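Von: Hicham Zerouali
An: Anlegerrunde Nebenwerte
Datum: 30. Juli 2019
Betreff: Re: Enska nach den Halbjahreszahlen, nachkaufen?

Atif Niazi schrieb:
> Liebe Runde,
> Enska ist nach den Zahlen auf 19 Euro gefallen, und ich verstehe die
> Aufregung nicht. Der Umsatz liegt bei 184 Millionen, das ist mehr als im
> Vorjahr. Das Management bestätigt die Prognose, die Dividende bleibt.
> Ich würde hier aufstocken. Hicham, du warst im Juni noch
> dabei, oder hast du kalte Füße?
> Gruß, Atif

Lieber Atif,

meine Füße sind kühl, seit ich den Anhang gelesen habe. Ja, der Umsatz ist gestiegen. Er ist gestiegen, weil Stekness jetzt voll konsolidiert wird. Rechnet man den Zukauf heraus, ist das alte Geschäft geschrumpft, was im Bericht freundlicherweise auch steht, nur eben dort, wo sonst die Abschreibungsdauer von Gabelstaplern erläutert wird.

Bestätigt wurde die Prognose, das stimmt. Allerdings ist die Spanne so breit, dass man darin wenden kann. Im Vorwort kommt dreimal das Wort "Transformation" vor und keinmal das Wort "Marge". Die Vorräte wachsen schneller als der Absatz, und die Forderungen laufen hinterher. Bei einem Händler würde ich sagen: Da liegt Ware, die keiner abholt.

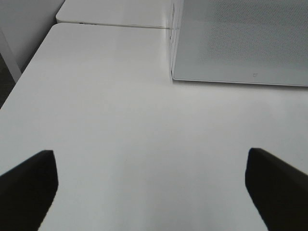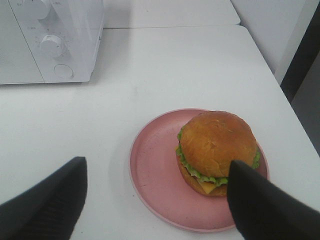
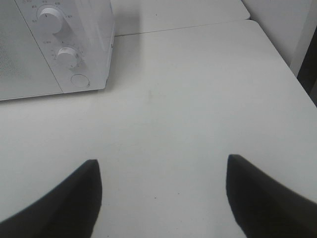

Zur Dividende: Sie bleibt, bezahlt wird sie aber aus der Kreditlinie. Der freie Cashflow war im ersten Halbjahr negativ, und im zweiten soll Perngate alles richten, also das neue Werk, das laut Vorstand "im Hochlauf" ist. Auf einem Hochlauf lässt sich schlecht eine Ausschüttung gründen. Mich erinnert die Segmentrechnung an das weiße Bedienfeld der Mikrowelle auf dem mittleren Bild: zwei runde Knöpfe übereinander, feine Striche drumherum und oben eine Beschriftung, die zum Lesen zu klein ist. Man dreht ein bisschen an der Zuordnung der Gemeinkosten, und schon sieht ein Segment gesünder aus. Welcher Knopf diesmal bewegt wurde, hätte ich gern auf der Telefonkonferenz erfahren, doch die war nach 2 Fragen vorbei.

Ich halte meinen Bestand vorerst und kaufe nicht nach. Unter 19 Euro schaue ich wieder hin, vorausgesetzt, der Bericht zum dritten Quartal weist das Geschäft ohne Stekness getrennt aus. Wenn nicht, verkaufe ich die Hälfte und ärgere mich dann vermutlich über den Kurssprung am Tag danach, so kenne ich mich.

Falls jemand die Fußnote zu den Leasingverbindlichkeiten verstanden hat: bitte melden, auch gern direkt an mich. Ich habe sie 3 Mal gelesen und bin jedes Mal bei einer anderen Nettoverschuldung gelandet. Die niedrigste davon steht übrigens in der Präsentation.

Viele Grüße
Hicham

PS: Atif, du schuldest mir von der letzten Enska-Wette noch ein Mittagessen. Eine Stundung gegen Aktien lehne ich ab.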